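About Flukside Records

Flukside is a small label in Restmont that puts out punk, hardcore and noise rock. Tihomir Obradović started it to release a seven-inch by his own band, Jerkon, and kept going after the band split. Montserrat Ibarra joined as a partner two years later and handles mail order and licensing.

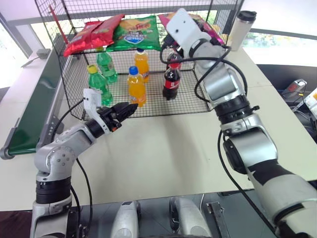
Photo: Montserrat Ibarra

The catalog stands at 68 releases, 14 of them reissues from tape. Most pressings are short runs on black vinyl. We don't do test-press auctions or numbered variants.

Demos are open again in September. Send one link and a contact name. We listen to everything but can't reply to all of it.

Page updated 2024-08-30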